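Speaker notes: When a hiker goes down, the first hour
Eliécer Palomino, for the Jasthorpe trail stewards
April 16, 2020

Opening. Thank Nilton Agudelo for setting up the call. Ask people to mute. I'll take questions after each part.

Start with the Quintero Ridge call from February. Man in his fifties, rolled ankle on the back side of the loop, a mile and a half from the lot. His wife had one bar of signal and called 911. Dispatch got "we're on the yellow trail" and then the call dropped. There are two yellow trails. The first crew went up the wrong one and lost 125 minutes before they turned around.

Pause there. Let people ask about the ankle if they want. It was broken. He's fine now.

Part one, the call.
Location goes first, before the injury. If the line drops after ten seconds, we still know where to send people. Give the trail name, the lot you parked in, and the last junction or sign you passed. Coordinates if your phone shows them. Then stay put. We had a party last fall that moved 200 yards downhill to find a flatter spot and we walked right past them in the dark.

If voice won't go through, try a text to 911. The county takes them. Not every county does, so check before you hike somewhere else.

Part two, waiting.
Cold is the main problem, even in summer. Get something under the patient as well as over them. A pack and a spare jacket will do. No food if they may need surgery. Write down the time of the fall and anything that changes.

For a seizure: clear the rocks and poles away, roll them on their side when you can, time it, nothing in the mouth.
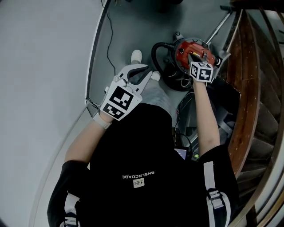
Part three, the carry-out.
Six people on the litter, six more walking behind to swap in. We change over every 200 feet on the steep part of Bresetti Hollow and less often on the old road. The person at the head calls the stops. Nilton can talk about the rope work at the ledges if there's time. Skip if we're past 40 minutes.

Stewards: your job is the trailhead. Meet the crew, keep the gate open, keep cars out of the turnaround. Please don't start up the trail on your own.

Last items.
New junction numbers go up at Sunduvov Pond when the road opens. There are 3 signs still missing on the north side, so use the old map until I send the new one. Radio list is with Nilton. Send him your current cell number tonight.

Questions.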